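The drawer that everybody has

Ngân Khương began to take cables seriously in March, when she moved to a smaller apartment and found that one full box held only wires. "I opened it and I could not pull out one," she told me. "I pulled one and the whole family came."

Now she runs a small repair and sorting service called Sidimora. People bring their old chargers and cords, and she tests them, ties them and gives back only what still works. Last year 790 cables passed over her tables. She wrote each one in a notebook.

I asked her where a person should start. "With a big table and nothing else to do," she said. "Take one bundle. Put it in the middle, on the wood, and look at it before you touch. Find the end. With a USB cable the end is easy, the metal part shines a little."

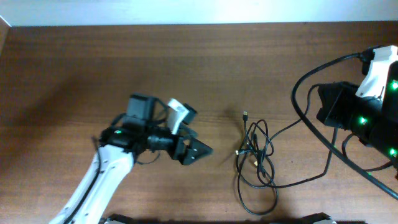
A loose USB cable on the wooden table, in a tangle.

She does not like to wind a cable around the hand and elbow. Her uncle taught her this way, and she had to forget it. "The cable gets a twist in every turn," she said. "Later it wants to go back, and you get a knot." She makes wide loops and lets the cable decide which direction it wants to fall. For a long one she needs 3 minutes. For a short one, less than that.

What about tying? She has tried rubber bands, paper tape and the Nestum strips that a customer gave her. The rubber bands became sticky after one summer. The strips she still uses, but only for cables that stay in the drawer a long time. For daily ones, a coil without any tie is enough for her.

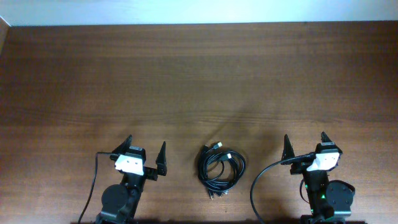 Minh, listening from the next chair, did not agree with this and said that a coil without a tie stays a coil only until somebody opens the drawer. He ties everything, also the short ones, and writes the name of the device on a piece of tape.

Ngân laughed at him, but she admitted that the labels are useful. "I have 15 black cables at home that look the same," she said. "For those, yes, I should write."

Her next sorting day is Mon 27 December, and she asks people to bring one box each.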